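Votia FAQ

Last update Thu 23 April. Short answers, we're mostly in the lab. Longer ones in the writeup once it's out.

GENERAL

What is Votia?
A method for teaching an arm to do contact-heavy work inside PC chassis. Memory modules, latches, connectors. Learned policy on top, plain force controller underneath. That's it.

Who runs it?
Marnach does the learning side, Wokholm the hardware. Started in November.

Is it the same thing as the Benítez insertion work?
No. We borrow the Benítez search pattern (small spiral, light push) for the last few millimeters. Everything before that is ours.

DATA

How many demos?
3437 recorded, 3171 kept. The rest had dropped force readings or the operator gave up halfway. We kept failed grasps if the operator recovered, those turn out to matter alot.

Do I need that many?
Probably not. At 2000 the memory tasks are already close to the full set. At 1000 it finds the slot fine but pushes crooked. Connectors want everything you can give them.

Simulation?
Tried it for pretraining. Helped reaching, did nothing for seating. Cable models were the weak spot. Dropped for now.

RESULTS

What works best?
Opening latches, then seating modules. Reliable on boards it was trained on.

What doesnt?
Cables. Anything that droops in front of the wrist camera. Also shiny capacitor tops, they throw off the slot detector under overhead light. Diffuser helps.

New boards?
Drops, then comes back with a short round of extra demos on that board. No good numbers yet, so not quoting any.
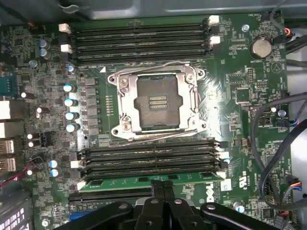 HARDWARE & SETUP

Which board should I start with?
Something roomy. We use a Dell workstation board, still in its chassis, two banks of four memory slots with the CPU socket between them. Empty slots first, add modules later. Leave the plastic cover on the socket, bent contacts are not fixable by policy.

Does the camera have to be on the wrist?
Yes for this version. Fixed camera loses the slot as soon as the gripper comes in. Keep the fingers in view at the bottom of the image, the policy uses them.

Which gripper?
Any two-finger one, narrow enough to get between banks. Retrain if you swap fingers. Really.

Code?
After review. Weights same time. Dont email for early copies, we cant send them.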